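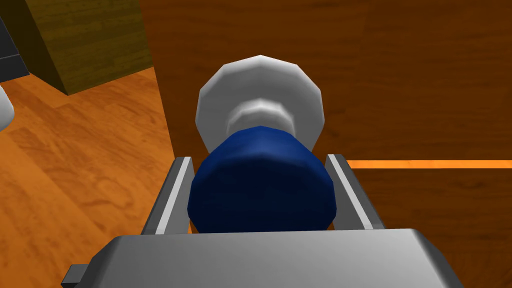

**Can a robot learn to pick things up from examples made entirely on a computer?**
Partly, and Randatau does not yet know how far that gets you with a real arm in a real kitchen.

2022-11-07

**Randatau opens its first set of simulated handling examples, with warnings attached**

Randatau today releases Skurnorine, a collection of 314 recorded runs in which a person steers a simulated gripper through small household jobs. The set is free to download. It is meant for groups training systems that learn by copying, and for anyone who would like to check our claims before repeating them.

We have read plenty of announcements promising robots that tidy up by themselves. This isn't one of them. Every run in Skurnorine was made in a rendered room with plain, blocky shapes and a wood-grain finish on most things. Grip and weight are set by numbers we chose. Some of those numbers are guesses, and the notes that come with the download say which.

"A simulator is very forgiving if you let it be," said Evie Cropper, who led the recording work. "You can get a lovely success rate and learn nothing. I'd like people to go through the bad runs first."

The bad runs are still in. Of the 314, reviewers marked 80 as failed or doubtful: objects dropped, objects held at an angle no sensible person would choose, and a few where the gripper passed through a surface it should have hit. Many published sets take such runs out. We have labelled ours and left them where they were, so that users can decide for themselves.

Recording was shared between 2 sites, with Naltum supplying the hand controllers and Kurian checking the labels. Stelios Koutsoukos, who ran the checks at Kurian, was not won over by all of it. "The reviewers disagreed more than I expected on what counts as a good grasp," he said. "If people can't settle it, I don't see why we should trust a score from a machine that copied them."

Almost 20 hours of steering went into the set. That is small, and we don't expect a system trained on it alone to cope outside the simulator. Our own trial model did well on layouts it had met before and poorly once the furniture was moved. Both results are in the download.

Randatau makes no claim about savings, jobs or the home of the future. A second round of recording will go ahead only if outside groups find the first one useful. Marina Chrysikopoulos is collecting their reports until the end of November and would particularly like to hear from anyone who has tried the runs on real hardware and been let down.

**What is in the download**

- all 314 runs, with labels
- reviewers' notes, including disagreements
- the simulator settings, with guesses marked
- results from the trial model

**Press contact:** Savvas Rallis, Randatau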